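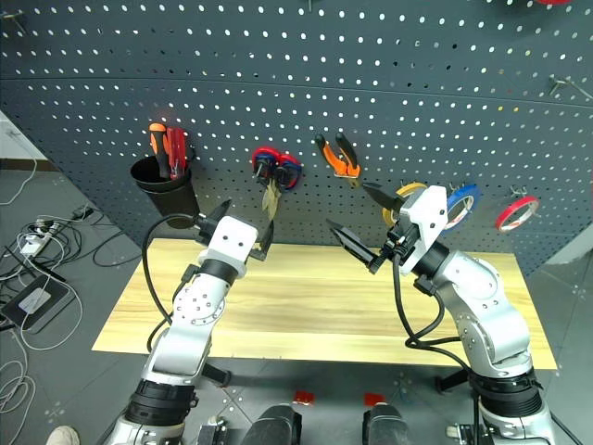 *Slide 1: Screwdrivers, scissors and pliers on the pegboard.*

**"It Doesn't Work": What Comes Back After the Holidays**
Speaker notes, Pliltgate toy sellers' meeting, Monday, January 21, 2019

(Leave the title up while people find seats. Coffee is at the back, and I'd rather wait a minute than talk over the pouring. Slow down! Last time I got through the first half before the late folks had their coats off.)

## Opening

Good morning, and thank you all for coming out on a January morning when I know perfectly well that half of you have a stack of boxes by the register waiting for you to get back. Mine is behind the counter, under a sheet, so I don't have to look at it.

I want to talk about those boxes. Electronic toys in particular: the handheld games, the headsets, the talking animals, the little cars that drive up the wall. They sell beautifully in December, and then the first week of January the bell over the door rings and there's a parent with a gift receipt and a tired child, and the parent says, "It doesn't work."

I've been selling toys long enough that I used to have one answer to that sentence, and it was to say sorry and open the cash drawer. I've come to think it was the wrong answer a good part of the time. It cost the store money, and sometimes it sent a kid home without a toy they'd have loved.

(Pause. Ask for a show of hands: has anyone had one come back this week? Let people groan a little. They've earned it.)

## Where the numbers come from

14 shops agreed to keep a notebook for a year. Small shops, most of them smaller than mine, and I'm grateful to every one, especially the ones whose notebooks came to me with jelly on them. We wrote down every electronic toy that came back across the counter, what the customer said about it, and what we found when we tried it ourselves.

We ended up with 868 returns written down. Of those, 271 worked just fine when somebody at the shop put in fresh batteries and turned them on.

(Let that one sit. Say it again if the room is noisy.)

Now, I'm not telling you those customers were wrong to come back. If you buy a toy and can't get it to go, then from where you're sitting on Christmas morning it doesn't go, and you've got a child in pajamas looking up at you. I've been that parent. I once spent most of a holiday dinner with a talking parrot in "store demo" mode, and I sell the things for a living.

## What people say and what they mean

This is the part I enjoy, so somebody please wave at me if I run on.

When a customer says "it doesn't work," I've learned to ask what happened first. I don't mean like a detective. I mean the way you'd ask a friend about a bad trip. "Oh no, what did it do?" And then I keep quiet, and that is the hard part for me, as my family would be glad to confirm.

What you hear next will usually be one of these:

- **"It did nothing at all."** Try the batteries, then the pull tab, then the switch. Many toys have a switch on the bottom with three positions, and the middle one is the short demo from the store shelf.
- **"It worked and then it quit."** Ask if it went quiet after a few minutes of nobody touching it. A lot of these go to sleep and want a button held down to wake up, and that's on page nine of a booklet printed in gray.
- **"It's not what it said on the box."** This one's about the box, or about us. I'll come back to it.
- **"He doesn't like it."** Bless the people who just say so. Take the toy back, if your policy allows, and help them find another.

There's a fifth one that hardly anybody says out loud, and it's "it's too hard for her." The box said eight and up, the birthday girl is six, and Grandma thought she was bright enough to manage. She may well be bright enough! But the headset slides down over her nose and the menus are all reading, and twenty minutes later it's on the rug. You'll hear that one as "it doesn't work" nearly every time, so ask gently who the toy was for.

## The Prasari story

(Hold up the Prasari box here. It's in the blue tote, NOT the shopping bag. Turn it so the back faces the room.)

Most of you carried the Prasari this season, the handheld one with the fold-out screen. I like it. My staff like it a little too much, if you go by how often I found it in the break room.

On the back of the box it says "plays with friends." What it leaves out is that each friend needs a Prasari too. There's a tiny symbol for it down by the recycling mark, and I walked past it for weeks. So a family buys one for two kids to share, and by lunchtime there's been an argument and possibly some tears, and back it comes.

I wrote to Dundard, who distribute it around here, and I'll say this for them, they answered. They couldn't change a printed box in the middle of a season, and I understand that. They did tell us we were welcome to put up our own shelf card. Ours says, in big plain letters:

> One player per game. To play together, each person needs their own.

It isn't pretty. I wrote it with a marker. We sold a few fewer, I think, and I can't prove that either way, but the ones we sold stayed sold, and some people bought two.

(Pass the card around. Ask for it back this time, please, it's the good one.)

## The counter check

So what do we do differently now? We have a check we run through with the customer standing right there. It's short on purpose. If it took a half hour, we'd never do it on a Saturday.

1. Ask what happened, and listen to the whole answer.
2. Put in shop batteries. Fresh ones, from a drawer that is only for this.
3. Look for pull tabs, film over the contacts, and the demo switch.
4. Turn it on and hand it to the child, if the child came along.
5. If it runs, show the parent what you did. If it doesn't, refund or exchange with no fuss.

Step four is my favorite, and it's the one I'd beg you to keep if you throw out all the rest. Hand it to the child, not the grown-up. You'll know very quickly whether this toy is going home again. And please don't make anyone feel silly at step five. I always say the switch fooled me too, which has the advantage of being true.

One caution. We stop there. We don't open up the case of anything we sold new, and we don't touch a rechargeable pack that's swollen or hot. That goes in the metal bin outside the back door and the customer gets their money, and we call the distributor.
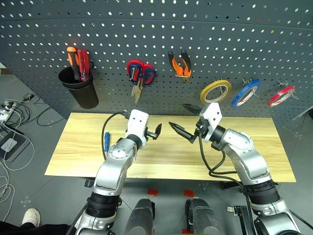 Amaral wrote back after the July version of this talk to say that the check was fine as far as it went, but it belonged at the other end of the sale: "By January it's too late. We put the batteries in at the register now, when they buy it, and the kid gets a toy that goes when the paper comes off."

I've read that note more times than I'd like to admit. I had two objections and neither has held up very well. The first was the line in December, which is out the door as it is. Amaral's answer was to do it only for toys over a certain price, and to offer it instead of insisting. The second was that a toy with batteries in it might start singing inside the gift wrap. Well, yes. Leave the switch off, and tape a note to the box saying where the switch is. (If the room laughs at the singing, tell the one about the fire truck in the mail carrier's bag. If it doesn't, go on.)

We tried it in our store for the last 12 days before Christmas. I don't have a full count to show you, and it would be unfair to wave one around after so short a stretch. I can tell you that people were pleased to be asked, and that we sold a good many more batteries than usual, which I hadn't even thought of.

## What to put on the shelf

Back to "it's not what it said on the box," as promised. I'd like every electronic toy in my store to have a card that answers the things people ask me out loud:

- What batteries does it take, and are they in the box?
- Does it need a phone, and will an old phone do?
- Can two kids use it at once?
- How much reading is there?
- Can you turn the sound down?

That last question comes up more than all the others, and it's always asked in a whisper.

You don't need a card for everything by Friday. Start with whatever came back most this month. You've got it right there by the register, after all, and you can write the card while you're cross about it, as long as somebody kinder reads it over before it goes up.

## Questions

(Leave plenty of time. Somebody will ask about opened headsets and hygiene: we swap the foam pad, wipe the rest, and sell it as open box at a discount, clearly marked. Somebody will ask about online returns, and I don't have a good answer there, so say so and ask the room.)

Blank notebooks for this year are on the table by the door. Take one even if you're not sure you'll fill it. The sign-up sheet for the distributors' visit is next to them, and there's a pen on a string this time.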